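# Fixing a gripper that drops soft items partway through the lift

This covers one fault we kept hitting on the two-finger hand-held grippers at the Welside site: the fingers close on a plush toy or a plastic-wrapped item, the lift starts, and the item slides out before it clears the rim of the box. The log shows a full close every time, so the fault is easy to miss until you review the footage.

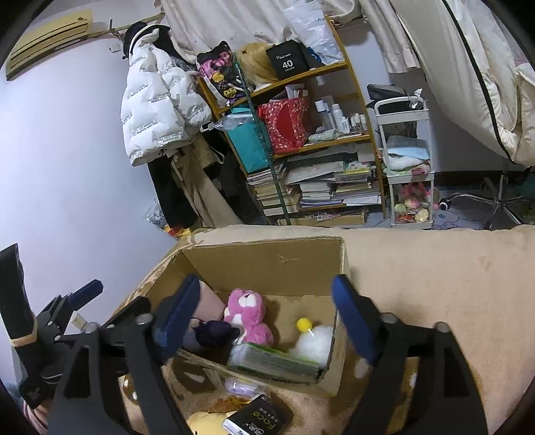

The fault showed up in March during the box-packing task. Out of 100 lifts with the left unit, 53 ended in a drop. The right unit, on the same items, dropped 3. Both were running the same firmware and had passed the morning check. The morning check only closes the fingers on a hard block, and a hard block doesn't show this problem.

## What you need

- Hex keys, 2 mm and 2.5 mm
- Isopropyl alcohol and lint-free wipes
- A feeler gauge
- A spare pair of finger pads
- One hard test block and one soft test item (a small plush works)
- The Luvia logging tool, version with the width plot

## Before you start

Unplug the gripper and take the battery out if your unit has one. Don't rely on the software stop. On the older units the trigger spring can pull the fingers shut when the encoder loses power, and the linkage has enough leverage to pinch hard. Keep fingertips out of the gaps between the bars at all times, including when you are only looking.

If you work with two grippers, do one at a time and put the other out of reach.

## Step 1: Confirm it's the same fault

Open the session in Luvia and plot finger width against time. Look at the half second after the close.

- Width drops to the expected value and stays flat, item still falls: pad problem. Go to Step 2.
- Width drops, then creeps wider by a millimeter or more under load: linkage problem. Go to Step 3.
- Width jumps around with no pattern: cable or encoder. This page won't help. See the Holanda wiring notes.

Our left unit showed the second pattern, but the pads were bad too, so I'd do both steps regardless.

## Step 2: Clean and check the pads

Wipe both pads with alcohol and let them dry for a few minutes. Lint from blankets and plush builds up as a thin film that you can't see well on a dark pad. You can feel it, because a clean pad drags against your thumb and a linty one doesn't.

Check the tip of each pad for lifting. Push sideways with your thumb. If the pad shifts on its backing, replace it. Don't glue it back down. We tried that on one unit and the glue line set up hard, which made the tip slip more.

When fitting a new pad, seat the wide end first and press toward the tip.

## Step 3: Check the pivots

With the power still off, hold the base steady and wiggle one finger in and out. There should be almost no play. Then do the other finger and compare.

If one is loose:

1. Find the pivot that moves. Put a fingertip on the outside of each pivot in turn while someone else wiggles the finger. The bad one clicks.
2. Back the screw out fully and look at the thread. Ours had no threadlocker left on it.
3. Check the bushing. If it's oval, replace it. Tightening the screw on an oval bushing gets you a day or two.
4. Apply a small drop of medium threadlocker and tighten until the play is gone, then back off a hair. The finger should still swing freely.
5. Leave it overnight before loading it.

On the left unit the bad pivot was the lower inside one. I had replaced the pads twice before checking it, which cost us most of a week.

## Step 4: Re-zero the width

Reassembly changes the closed position slightly. Power up, close the fingers on nothing, and check the gap at the tips with the feeler gauge. Run the zero routine, then open and close a few times and make sure the reading comes back to the same value.

Skip this and your new data won't line up with your old data.

## Step 5: Test with something soft

Do ten lifts with the hard block, then at least twenty with the soft item. Lift straight up, then again with the wrist tilted. The tilted lifts are where the left unit used to fail.

After the repair we ran 64 soft lifts with the left unit and got no drops.

## What to do with the bad sessions

Don't delete them. Tag them `grip_slip` and keep them out of the training split. The Bumville group asked for ours to use as failure data.

## Change to the morning check

The check now includes five lifts with a plush toy, per gripper, before recording starts. Log any drop, even a single one. If the same unit drops again on the repeat, pull it and start from Step 1.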